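Day 5 of jury duty. Still a parking lot case. Kidding, it settled at lunch, so I'm allowed to talk now.

Safavi v. Asstead Storage. Marjan Safavi stepped in a pothole outside her unit and broke an ankle. Asstead's position was that the pothole was "open and obvious." Asstead's other position was that there was no pothole.

They argued both in the same morning. Same lawyer, same tie.

The expert, Baltazar Quezada, charged by the hour and talked like it. We got 67 slides on asphalt. I now have opinions on sealcoat.
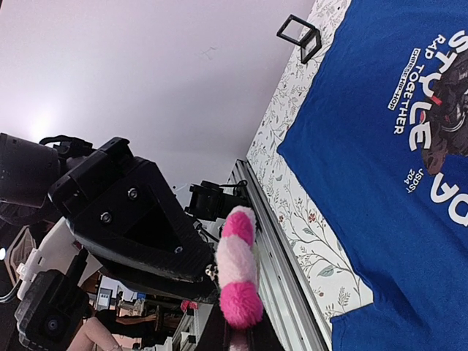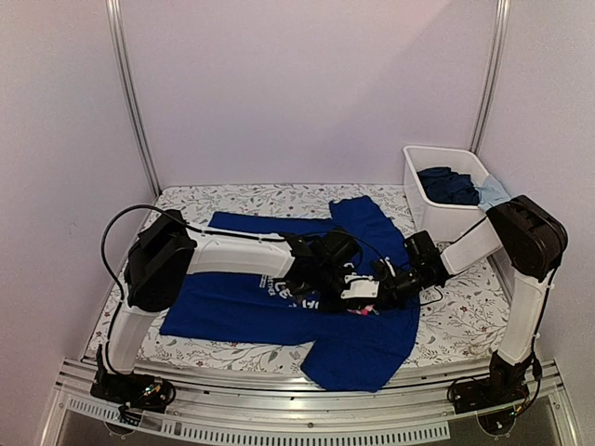
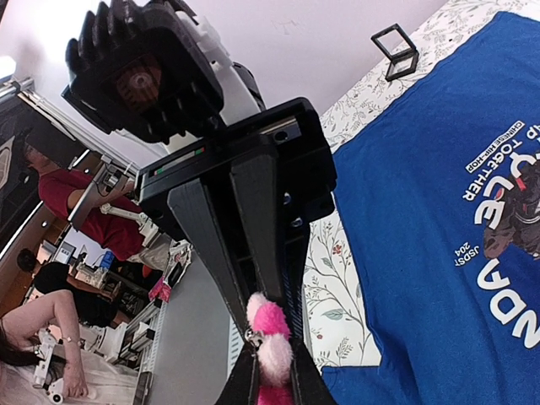
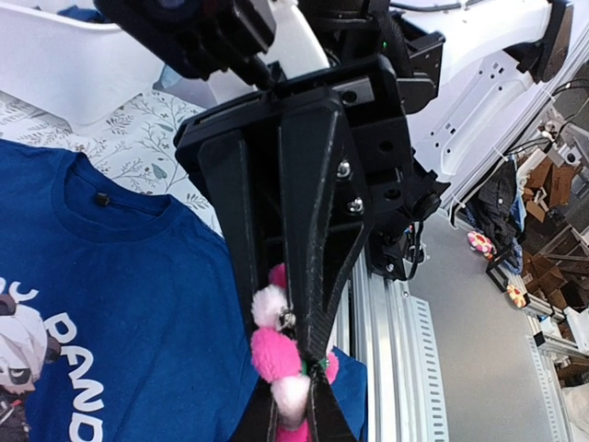

Then came the repair bill. Asstead had a quote from Irell Paving to patch the lot for $1,225, dated December, and the fall was in February. The manager said he'd been "meaning to circle back."

You could hear 3 jurors breathe in at once. The judge looked at the ceiling for a while.

So they went off to a side room and we went off to ours, where the coffee machine takes exact change and gives back hot water.

Forty minutes later, all done. Amount confidential. We were thanked for our service and told the verdict form could go in the recycling.

I had notes! I had a whole theory about the drainage! My wife has now heard it twice.

Anyway, if you own a parking lot and somebody sends you a quote, maybe open the email.

Posted in: Courts & Claims, Slip and Fall

Recent threads
Dvorak and the elevator that stopped between lawyers
Pistska wants its deposition back
How to read a waiver at a trampoline park

© 2019 | Contact | Back to top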